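**1/** right. hot tub thread, as promised to the three people who asked. we bought one secondhand in Plovbridge and I have Learned Things

**2/** background: moved house, garden came with a square of concrete and nothing on it. Mirko Gatti (husband, optimist) has wanted a tub since before I knew him. I said fine but not new, have you seen the prices

**3/** found a Jinora four-seater, one owner, over in Sellwood. listed at a silly price so we haggled. got it with the cover, the steps and a carrier bag of half-used chemicals. do not use someone else's half-used chemicals. took them straight to the tip, hazardous bit, man in the cabin very nice about it

**4/** MOVING IT. measure your side gate. then measure it again with the latch and the hinges. ours is 36 inches and the tub on its side was 30 and a bit and it STILL took most of a morning, because of the gas meter box, which sticks out

**5/** also the bend by the bins. forgot the bend by the bins

**6/** electrics: get a proper electrician. ours wanted its own supply from the board, armoured cable, isolator switch on the wall where you can reach it but not from inside the tub. not cheap. not optional either. she also found the old shed socket had been wired by a lunatic so that's gone now

**7/** filling. garden hose, up to 18 hours the seller said?? took ours an afternoon. no idea what his water pressure is like, poor man

**8/** fill through the filter housing if your manual says so. ours does. I didn't read that until after, so we got an airlock and the pump made a noise like a cow. loosened the union nut a bit, hiss, dribble, tightened it, fine

**9/** water care, the part everyone asks about. what we keep in the shed, in a lidded crate, up high:

- test strips, the ones with a seperate pad for alkalinity
- sanitiser, we went with chlorine granules, bromine is gentler apparently but pricier round here
- pH minus. never needed the plus, water's hard as nails in Plovbridge
- a jug that is ONLY for the tub. write TUB on it

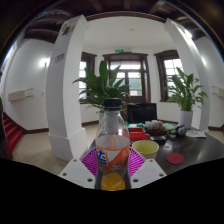

- spare filter, so one's always clean and dry while the other's in
- old towel, for kneeling on mostly

**10/** do alkalinity first, then pH, then sanitiser. I did it backwards for a fortnight and chased the numbers round and round like an idiot

**11/** one thing at a time, jets on for 15 minutes with the cover off, then test again. never mix stuff together in the same jug. rinse it. rinse it again

**12/** filters: hose down every week, between the pleats, top to bottom. soak in proper filter cleaner once a month. Mirko tried the dishwasher. we don't talk about the dishwasher

**13/** someone asked about foam. nearly always washing powder in your swimmies, or hair stuff, or fake tan. rinse costumes in plain water and shower first. we make guests do it and they moan and then they get in and stop moaning

**14/** running costs: depends on your tariff, your cover, how often you lift it, so I'm not giving a figure, you'll only shout at me. what helped most was a new cover. old one was waterlogged, took two of us to lift it. new one is a Tufa, thicker in the middle so the rain runs off. you can feel the differnce with your hand on top

**15/** don't turn it right off in a cold snap unless you're draining it PROPERLY, pipes and pump and all. we left ours ticking over through December and it was lovely, frost on the fence, hat on, cup of tea

**16/** @ the person asking about neighbours. we told ours before it came. pump's quieter than their fridge-freezer in the garage. jets off by ten. they've been in it twice

**17/** would I buy secondhand again? yes but I'd want to see it full and hot before paying. ours was, we stuck an arm in. if it's empty and dry and "was working when we drained it" knock a lot off or walk away

**18/** bring a torch and look underneath by the pump for crusty white marks, means it's been weeping somewhere. ours had one, old union seal, cheap fix, got a bit more off the price for it

**19/** steps question: the ones that came with it wobble so we're after some with a handrail, my mum's visiting. recommendations please, nothing that goes slimy

**20/** will do drain and refill next time, got to go, strips say pH is up again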